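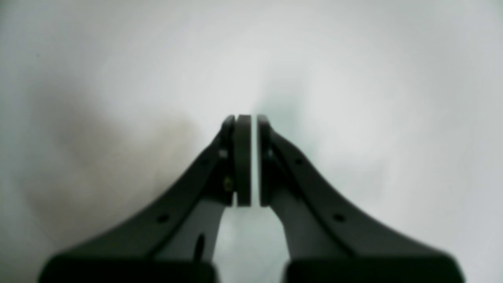
The Assay at Plendden

The scale in the Plendden assay office was accurate to one grain at loads under two pounds. Steinar Lykkegaard had calibrated it in November, after the stove was moved and the floor settled, and he recorded the correction in the front of the ledger. He mentioned this to the marshal because the marshal had asked how certain he was.

"Certain of the weight," Lykkegaard said. "The fineness is a separate test."

The bar lay on the bench between them. It was stamped 924, which was the mark the Clestton mill used for gold of that purity, and it had been taken from the saddlebag of a dead man found below the Skakitz ford. The marshal wanted to know if it had come off the Hafstein stage. The stage had carried 154 ounces in a locked box, and the box had been recovered empty the same night with the hinge pins driven out.

"Whoever did that had a punch," the marshal said.

"A punch and a three-pound hammer. The pins are soft iron. It would take four or five blows each."

Lykkegaard cut a sample from the corner of the bar with a cold chisel, weighed it, and wrapped it in lead foil with a measured amount of silver. He set the packet in a bone ash cup and put the cup in the furnace. The lead would oxidize and soak into the cup, carrying the base metals with it, and leave a bead of gold and silver. The silver would then be parted out in acid. The procedure took most of an hour if the draft was good, and the draft was poor that day with the wind out of the north.

The marshal sat on a powder keg by the wall. It held nails.

"The driver says three riders," he said. "The guard says five. The passenger says he was lying on the floor and can't say."

"Who had the key to the box?"

"The Clestton office had one. The Hafstein office had the other. Neither was used."

"No. It was made to look that neither was used." Lykkegaard opened the furnace door, looked at the cup, and closed the door again. "Did you keep the pins?"
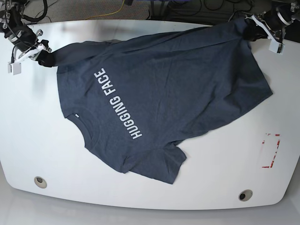 What the Pins Showed

The marshal had kept them in a tobacco tin. There were two, each as long as a finger joint. Lykkegaard put them under the glass one at a time and turned them with tweezers.

A pin driven from a closed hinge is scored along its length by the knuckles, and the struck end spreads a little. These were spread at the struck end. They were not scored. The oil on them was still even from one end to the other, with a film of road dust on top of the oil.

"They were out before the box left Clestton," he said. "Then put back loose, with grease to hold them. A man could have lifted them with his fingernails."

"And the gold?"

"I would not assume there was any in the box."

The marshal thought about that. The stage line had paid the mill's claim within the week, in bank notes, at the full rate -- the superintendent had been particular about the rate. The dead man at the ford had been a tally clerk at the mill until the fall. He had been shot once, from behind, at a distance the doctor put at 900 yards and then at 1,000, which told the marshal mainly that the doctor did not shoot.

When the bead was ready Lykkegaard flattened it on the anvil, boiled it in acid, rinsed it, dried it, and weighed what remained. He did the arithmetic twice. Then he opened the ledger and wrote the date, 4th December, and under it the mark on the bar, the weight of the sample, and the result.

"Well?" the marshal said.

"It was stamped correctly. This is Clestton gold."

"So it came off the stage."

"It came out of the mill. You will want to find out which door." He tore a copy along the perforation and signed it. "The superintendent has sent me a bar every month for six years. This month he sent a letter saying he would use the assayer in Hafstein."

The marshal folded the paper and put it inside his coat. Across the street the livery man had his horse out already and was checking the near forefoot -- it was a day and a half to Clestton with the lower road washed out, and there was snow on the upper one.

"I'll need the bar," he said.

"Sign for it," Lykkegaard said, and turned the ledger around.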